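Nov 18, 2023

I meant to write last night but I fell asleep in the chair with my shoes on, so this is yesterday and today mixed together, and I suppose it doesn't matter much which is which.

The quince jelly finally set! I had nearly given up on it. Elvira Montoya told me back in March, when the trees were only just thinking about blooming, that I never cook it long enough, and I argued with her (as I do), and of course she was right. I gave it another half hour on the stove, and this morning it stood up on the spoon and wobbled at me. I put 2 jars aside for her and 2 for Jacinto, who will say he doesn't care for it and then eat it straight from the jar with a knife.

Sugar was the trouble this time. The recipe card, in my mother's writing, says 700 grams, and somebody has crossed that out in pencil and put 489, such an odd number that I stood there in my apron wondering who on earth weighed it so closely. It isn't her hand. Maybe my aunt's, she was careful with money and with everything else. I went with the pencil, and the jelly is a little sharp, and I like it that way, especially on toast with the salty cheese Cirilo Tlapale brings over from Benavides.

The rain kept up until after lunch, so I stayed in and wiped down the pantry shelves, and then sat with my tea.

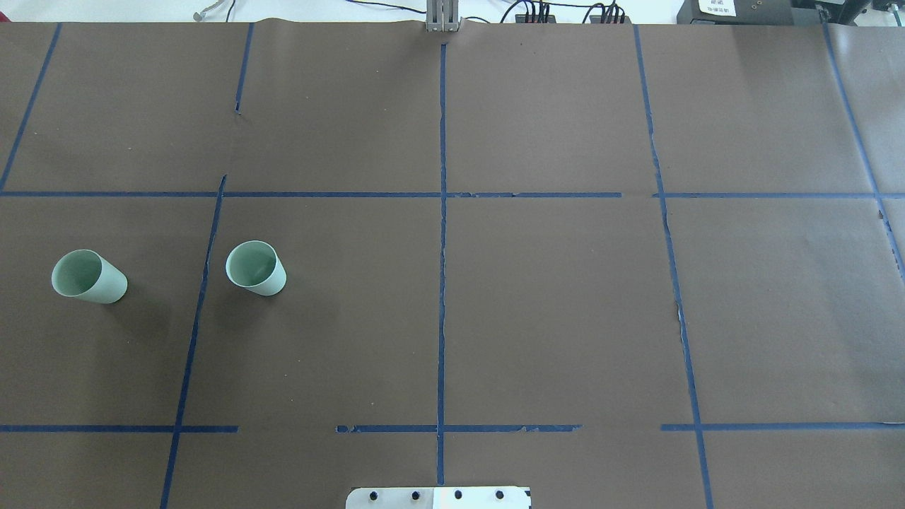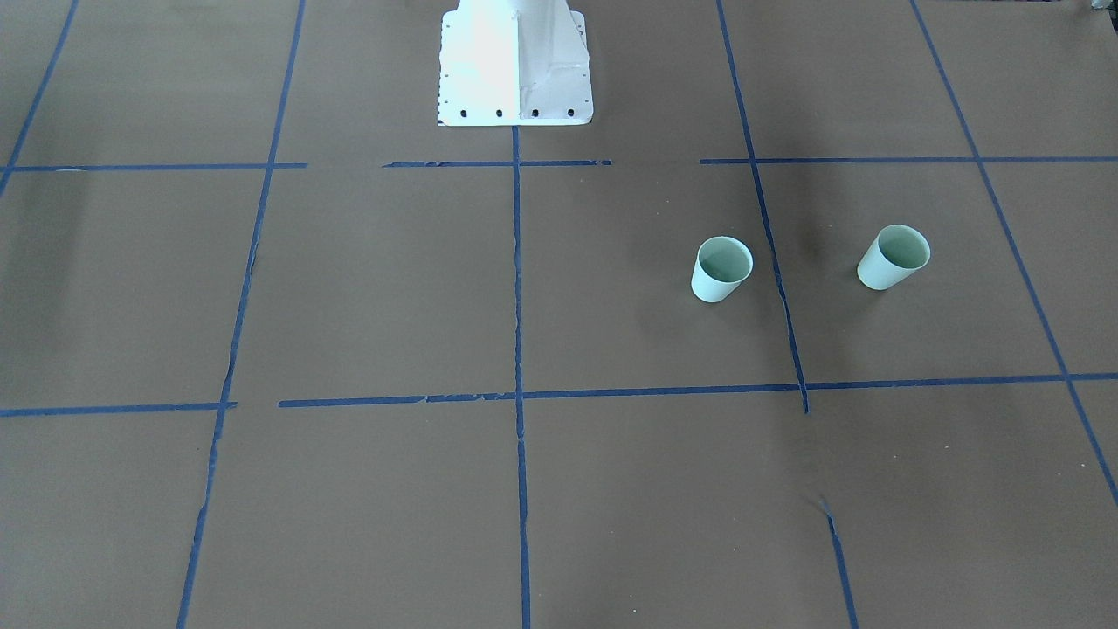
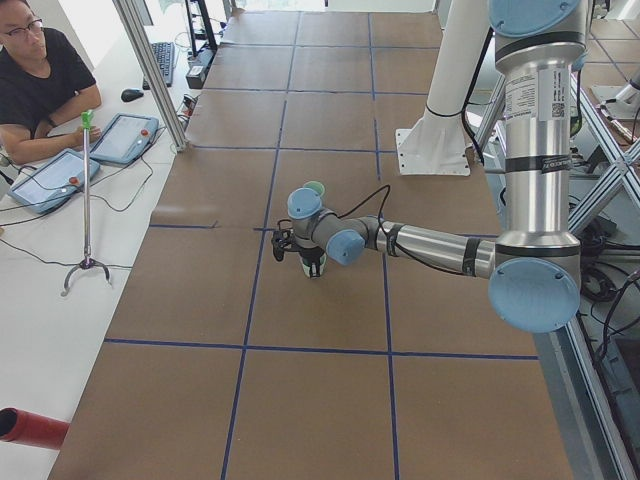 Jacinto called while the kettle was on again. His knee is better, he's walking as far as the Plukstead bridge and back, and he wants me to save him some cuttings from the red currant before the ground gets hard. I said I would if he'd come and dig up the old stump by the gate, and he laughed and changed the subject, the rascal. We talked for so long that the tea went black in the pot, and I drank it anyway with plenty of milk.

Tomorrow I must write labels for the jars and find the good scissors.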